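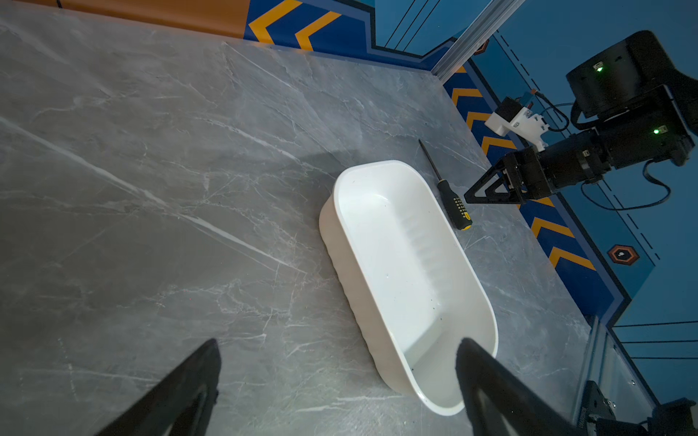 What can an open day tell a visitor about how well a robot works? It can tell them what the machine does on a day its owners picked, with objects its owners picked, and very little about its failure rate.

4.2 The Stundeck demonstration

We attended the Kullura open day at Stundeck on 13 February 2019 as ordinary ticket holders. The two-arm cell ran the tidying task, in which loose tools go into a basin (Figure 2). The printed program credited the cell with 2515 completed transfers since April. It did not say how many had been tried, and a request for that number was passed on to Fulis, the integrator, without a reply by the time of writing.

Figure 2. The tidying task, seen from the wrist of one arm. The gripper of the second arm points toward the screwdriver beside the white basin.

The setup was kind to the robot. A screwdriver with yellow accents on a black handle, lying on a gray tabletop next to a white basin, is a fairly easy thing to find. Manríquez, the only other site in our sample with a public session, mixed its tools in a drawer and reported far lower rates - a comparison the open day program left out.

Of 277 visitors who passed through, 140 filled in our exit form. Most rated the cell "reliable" or "very reliable" after watching a single run. We do not read this as evidence of reliability. It shows how quickly people form a view from one clean attempt, and we treat the form data that way in Section 5.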